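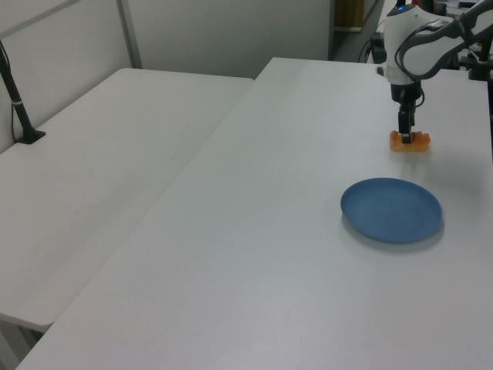

Should an arm that loses its grip on something be allowed to try again without asking anyone? Only if it can first show that it knows where the thing went, and most of the cells I have worked on can't show that.

14 comments

The fault that got me writing happened in August at the Fasham bench. The task was dull on purpose. A small arm picks up a toy item, carries it a short way and sets it on a plate. There were 200 cycles in the batch. At cycle 89 the fingers closed, the width reading came back inside the accepted band, and the arm lifted, travelled, opened and logged a good place. The plate was bare. The item had stayed on the table, turned a few degrees, and the fingers had closed on a loose strip of packing film that happened to be thick enough when bunched.

Taken alone, that is a missed pick, and I don't lose sleep over missed picks. What followed was worse. The planner believed the item was on the plate, so the reset routine went to the plate to collect it. It closed on the rim. The width was out of band, so the retry logic opened the fingers, dropped 3 mm and closed again. It did this until the wrist torque limit tripped, with the plate wedged between the fingers and the tabletop. Magnus Farquharson was at the next bench and reached over to free it. The stop had been released by the automatic fault clear, which had a delay of a few seconds, and the arm moved while his hand was under the wrist. He got a bruise across two knuckles. It was recorded as a minor incident and closed the same afternoon.

I think it was closed too early, and that the corrective action was the wrong one.

The action was to tighten the width band. Bunched film now fails the check, and so does a good grasp on the narrow end of the item, so the pick rate has dropped and people have begun asking for the band to be widened again. I expect it will be. A single threshold was being asked to answer two questions: are the fingers holding something, and are they holding the right thing. A width reading can help with the first. It has very little to say about the second when the parts are soft or lumpy or vary from one to the next.

Morag Geddes, who wrote most of the recovery code we use, disagrees with me on this and has done so in the comments under my last piece. Her argument is that retries are what make these systems usable. If every uncertain grasp stopped the cell, an operator would have to stand beside it all shift, and operators who are called over constantly stop looking properly at what they are clearing. She is right about the second part. I have watched people press reset with their eyes on their phone.

My answer is that a retry and a recovery should be separate states with separate permissions, and ours are not. Going back to a pick position after a failed close, with nothing else having changed, is a retry. The arm knows where it is and the world is probably as it was. Running a reset sequence on the assumption that a previous place succeeded is something else. It depends on a fact that was never measured. At the Jardine site there is a cheap overhead check between place and reset, one frame compared against an empty plate, and it costs less than half a second. The Hurside line has it as well. We left it out because the cycle time was being reported every week and the missed places were not.

The automatic fault clear is harder to defend. The Kisex controller lets you set it per fault code, and the torque limit was sitting on the same setting as a communications timeout. Nobody chose that. It was inherited from a template made for a different arm with no person within reach. A torque trip near a surface means something is trapped or pressed, and a trapped thing is exactly what brings a hand into the space. That code should latch until somebody clears it by hand, standing where they can see the fingers.

I went back through the logs for the full batch. There were 27 automatic clears, and I could explain all but two of them. None had been looked at, as the summary page shows only faults that stay open.

So I would leave the band where it was. Put the plate check in, latch the torque code, and show cleared faults on the summary next to the open ones. The first costs cycle time and I would accept that. The other two are an afternoon's work, and as I write they are still on the list for the next release.

Share 31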